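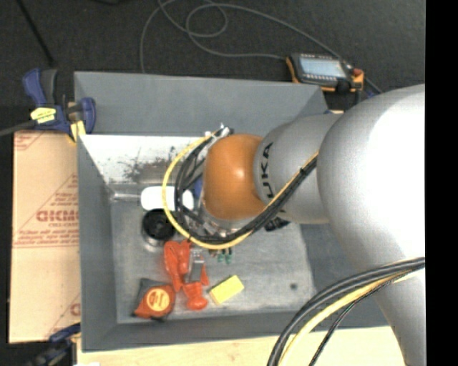

Gemischte Sammelkästen: Erfassung und Neuordnung von Werkzeug und kleinem Hausrat

Projektbericht, Dezember 2019
Von Gillespie Rennie und Rhona Crichton

1. Ausgangslage

In der Lehrwerkstatt Lacroix werden Werkzeuge und kleine Haushaltsgegenstände gemeinsam in offenen, rechteckigen Kästen gelagert. Eine feste Zuordnung von Gegenstand und Kasten bestand zu Projektbeginn nicht. Zurückgegebene Teile wurden in den Kasten gelegt, der gerade am nächsten stand. Die Beschriftung stammte aus einer früheren Nutzung der Kästen und stimmte mit dem Inhalt nur noch in Einzelfällen überein.

Aufgabe des Projekts war es, den Bestand vollständig zu erfassen, eine Einteilung in Warengruppen vorzuschlagen und zu prüfen, ob sich damit die Suchzeit verkürzen lässt. Die Beschaffung neuer Regale war nicht Teil der Aufgabe. Auch die Kästen selbst sollten weiterverwendet werden.

2. Bestand

Erfasst wurden 35 Kästen mit zusammen 1641 Einzelteilen. Als Einzelteil gilt jeder Gegenstand, der ohne Lösen einer Verbindung herausgenommen werden kann. Ein Steckschlüsselsatz in geschlossenem Etui zählt demnach als ein Teil, ein loser Einsatz ebenfalls. Verbrauchsmaterial wie Schrauben, Dübel und Unterlegscheiben wurde nicht gezählt und vorab in Schüttgutdosen umgefüllt.

Die Kästen haben schräge Wände und einen glatten Boden ohne Unterteilung. Kleine und runde Teile rutschen beim Bewegen des Kastens an den Rand oder unter größere Gegenstände. Die Böden weisen durchweg Kratzer auf, einige außerdem Flecken. Tragfähigkeit und Form sind davon nicht beeinträchtigt, drei Kästen wurden wegen gerissener Ecken ausgesondert und durch baugleiche aus dem Lager ersetzt.

3. Vorgehen

3.1 Erfassung

Jeder Kasten wurde einzeln auf einem Arbeitstisch geleert. Die Teile wurden ausgelegt, gezählt und mit Bezeichnung, größter Länge, Masse und Zustand in die Bestandssoftware Grundilel eingetragen. Für die Länge genügte ein Gliedermaßstab, für die Masse eine Tischwaage mit einer Teilung von einem Gramm. Der Zustand wurde in drei Stufen angegeben: verwendbar, instand zu setzen, auszusondern.

Die Bezeichnungen bereiteten anfangs Schwierigkeiten. Für denselben Gegenstand wurden an verschiedenen Tagen verschiedene Wörter eingetragen, etwa »Spachtel« und »Schaber« oder »Zange« und »Kombizange«. Nach dem zweiten Erfassungstag wurde daher eine Wortliste angelegt. Die bereits vorhandenen Einträge wurden nachträglich angeglichen.

3.2 Einteilung

Geprüft wurden zwei Varianten. Variante A ordnet nach der Funktion (Greifen, Schneiden, Messen, Schlagen, Drehen, Reinigen, Küche, Sonstiges). Variante B ordnet nach Größe und Form und fragt nicht nach dem Verwendungszweck. Lange, stabförmige Teile liegen dort zusammen, flache Teile ebenso, und für runde Teile sind Kästen mit Einlage vorgesehen.

Variante B nutzt das Volumen der Kästen besser aus. Sie setzt jedoch voraus, dass die suchende Person die Form des gesuchten Teils kennt. Bei Haushaltsgegenständen war dies meist der Fall, bei Sonderwerkzeug nicht. Ein Abzieher beispielsweise wurde von mehreren Testpersonen unter den flachen Teilen gesucht.

3.3 Suchversuch

Im November wurden 144 Suchvorgänge durchgeführt, gleichmäßig verteilt auf den Ausgangszustand, Variante A und Variante B. Die Testpersonen erhielten jeweils eine Karte mit der Bezeichnung eines Teils. Die Zeitnahme begann mit dem Umdrehen der Karte und endete, sobald das Teil auf dem Tisch lag. Nach fünf Minuten wurde abgebrochen.

Für den Ausgangszustand wurde die ursprüngliche Belegung anhand der Erfassungslisten wiederhergestellt. Die Lage der Teile innerhalb eines Kastens ließ sich naturgemäß nicht nachbilden – die Werte dieser Reihe sind entsprechend vorsichtig zu lesen.

4. Ergebnisse

Im Ausgangszustand kam es wiederholt zu Abbrüchen, vor allem bei Teilen unter fünf Zentimetern Länge. Mit beiden Varianten traten Abbrüche nur noch vereinzelt auf. Variante A lieferte bei Werkzeugen die kürzeren Zeiten, Variante B bei Hausrat. Der Unterschied zwischen A und B ist über alle Suchvorgänge betrachtet klein und liegt innerhalb der Streuung zwischen den Testpersonen.

Deutlicher fällt der Einfluss der Füllhöhe aus. Sobald Teile in mehr als zwei Lagen übereinanderliegen, steigt die Suchzeit unabhängig von der Einteilung an. In einlagig belegten Kästen genügte in der Regel ein Blick von oben, ohne dass etwas bewegt werden musste. Helle Teile auf dem grauen Boden wurden schneller erkannt als blanke Metallteile, bei denen Spiegelungen der Deckenleuchten störten. Eine getrennte Auswertung nach Oberfläche war nicht geplant, diese Beobachtung beruht auf den Notizen der Zeitnehmer.

5. Umsetzung

Umgesetzt wurde eine Mischform. Werkzeuge liegen nach Funktion, Hausrat liegt nach Form. Jeder Kasten trägt an der Stirnseite ein Schild mit Gruppe und laufender Nummer, gedruckt auf Folienetiketten der Firma Pruken. Die Etiketten haften auf den glatten Flächen ausreichend, an aufgerauten Stellen mussten sie mit Klarlack gesichert werden.

Die Antirutschmatten für runde Teile wurden aus Reststücken zugeschnitten. Sie verhindern das Wandern kleiner Teile beim Tragen, nehmen aber Öl auf und müssen bei Kästen mit geschmierten Werkzeugen häufiger getauscht werden. Für diese Kästen wird eine geschlossenporige Matte empfohlen.

6. Offene Punkte

Die Außenstelle Flidville führt einen eigenen Bestand, der bisher nicht in Grundilel erfasst ist. Teile, die zwischen beiden Standorten wechseln, erscheinen derzeit als Fehlbestand. Eine gemeinsame Wortliste liegt dort als Entwurf vor.

Ungeklärt ist ferner der Umgang mit Teilen, die sich keiner Gruppe zuordnen lassen. Sie liegen vorläufig in einem Kasten »Sonstiges«, der vierteljährlich durchgesehen werden soll. Die Zuständigkeit dafür ist mit der Werkstattleitung noch abzustimmen.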